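Lisov releases Lander 4, tracking and calibration software for hand-held grippers

Jun 28, 2022 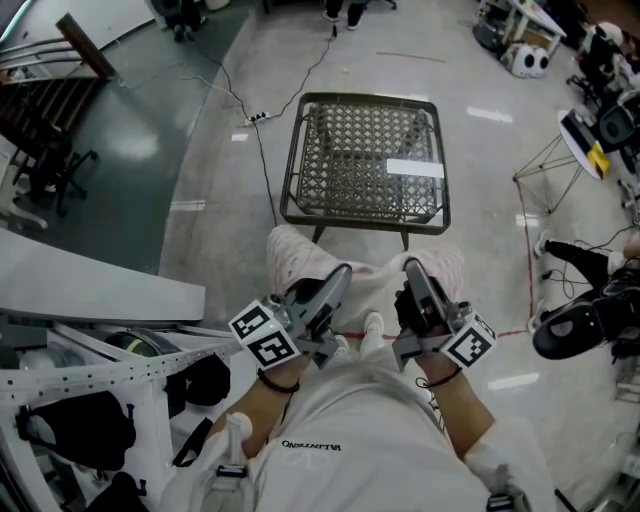

Lisov has released version 4 of Lander, its software for turning hand-held gripper recordings into motion data for robot arms. The new version replaces the marker tracking module and adds a calibration tool that runs before each recording.

Lander reads the square markers mounted on each gripper and computes position and orientation for the left and right hands separately. Where a marker is hidden, the path is filled from the remaining faces and from the motion of the head camera. Gaps too long to fill are flagged and left out of the export.

In internal tests on 392 recordings, 177 of which had been rejected by version 3, the new module processed the full set without manual correction. Planning software from Bangash can read the exported files directly.

"Most of the work went into timing," said Gisela Henríquez, head of perception at Lisov. "Both grippers now share one clock."

Existing licences are upgraded at no charge. A single-seat licence costs 900 euros a year. Support for Clodex controllers is planned for September.

Press contact: Domingo Urrutia, Lisov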